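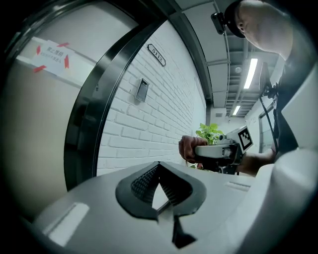 Homport, 15 June 2023

I have been using the Plilis handheld gripper kit long enough to have opinions, so these are my notes on the hardware, the software and the price of spare parts. I bought the two-unit version. Both arrived in one carton with foam inserts, a charger, a printed calibration board and a quick start sheet that refers to a menu the current firmware does not have.

The body is white with gray parts. It is stiff enough. I loaded one unit with a 5 lb plate hung from the closed fingers and saw no flex at the housing seams. The trigger has a long pull and a slight dead zone at the start, which shows up in the recordings as a short plateau before the fingers close. Plilis says a later firmware will map it out. For now I subtract it in post.

The fingers are soft, black, and textured on the gripping faces. The texture matters more than the shape. On door handles and card stock they hold well. On glass jars they creep, and a thin film of hand lotion from whoever held the jar last is enough to make it worse. Wiping them with isopropyl brings the grip back. A replacement pair is $100, too much for a molded part that I expect to change twice a year.

The square marker on top is printed on a flat plate and held by two screws. Check those screws. One of mine was loose out of the box, and the pose estimate wandered until I found it. After tightening, tracking was stable in corridors and rooms with plain ceiling tubes. White painted brick is harder than I thought it would be: the mortar lines repeat, and the tracker occasionally slips a row. A plant, a door sign or a card reader in view gives it something to lock on to. Long blank drywall is worse than brick.

The wide lens covers a lot. At the default mounting angle you get the fingers, the wall beside you and a good part of the ceiling, with strong curvature toward the rim and black corners. The supplied undistortion profile is usable near the center and poor past that. I ran my own calibration with the Hirnumell toolbox and would suggest the same to anyone who needs the outer third.

The cap camera is an add-on. It clips to a brim and looks down at the hands. It is light, but the clip is made for a stiff brim and slides on a soft one. Time sync between the cap and the grippers is done by showing a code on a phone to all the cameras at the start of a session. Do it again at the end. Drift was small on most runs and bad on one.

My total so far is 483 recordings, of which 241 were made after I redid the calibration. I only train on the second group. Export goes to a plain folder per session with video and a text log, no account needed, and that is the main reason I picked this over the Hlongwane kit. Hlongwane has the better trigger and the better manual, but its files come out of a web portal one at a time.

Battery life is fine for a morning. The cable strain relief is not fine, so add a loop of tape before the first use. Next I want to try the hard finger set on the jars, if Plilis ever gets it back in stock.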